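Zivitz Anti-Fatigue Floor Mat, Large, Slate Gray
Reviewed 6/26/21

I stand at a bench most of the day and the floor under me is bare wood. My last mat was a Rikon, the black one with the bubble top, and it lasted two years before the bubbles went flat and the corners started to lift. I tripped on it once in December and that was enough.

The Zivitz cost more than I wanted to pay. It came rolled up tight in a long carton and weighed 29 pounds on the bathroom scale. The instructions say to leave it flat for a day. Mine took closer to three, with paint cans on the ends, and one corner still had a little curl until I rolled it backward overnight.

It smelled like a new tire for the first week. I kept the window open and it went away. If you have a small room with no window, air it out in the garage first.

Comfort is good. It is firmer than the Rikon and I was not sure about it at first, but my heels don't hurt at the end of the day now and my knees are better too. If you want something soft, this isn't it. I tried a Jultska mat at a store and that one was like standing on a couch cushion. Some people like that.
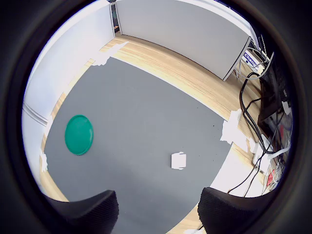

The flat surface is the main reason I would buy it again. A broom works on it. On the Rikon, sawdust got down between the bubbles and I had to take it outside and beat it. A stool rolls over this one without much trouble, though the casters leave dents that take an hour or so to come out. Dropped screws don't bounce far either.

Two complaints. Gray shows white dust more than I thought it would, and chalk is the worst. Also the warranty card has to be mailed in. I called to ask if I could do it online and was on hold for 30 minutes - the answer was no.

Four stars. I would order the next size up if I had the floor for it.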